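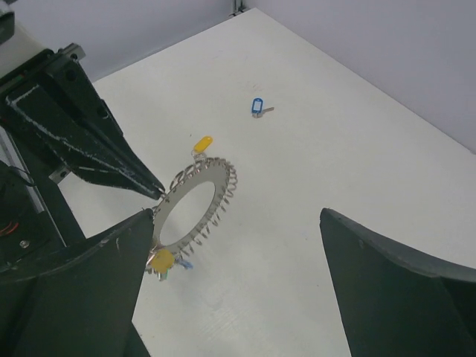 Spent the evening moving the blog's backups off the old disk. The source held 3517 files, of which 1486 were duplicates left over from two earlier migrations — same contents, different modification dates. Comparing by name and size missed several, so I went over to checksums and let the script run until it finished.

The old routine was a nightly full copy. It is now a weekly full copy plus a nightly set of changes, kept for 11 weeks. Anything over 500 MB goes in a separate folder and is copied by hand.

Yu-ting Kwok wrote to ask whether I test the restores. Until August I had tested one, and it failed on a folder with an accented name. The archive had stored the é as two characters and the new disk expected one. Converting the names before packing fixed it, and a second restore matched the source file for file.

Still to do: the mail archive, which is in a format I can read but not write, and the photos from before the move. Comments are open again if anyone has a converter that keeps the message dates.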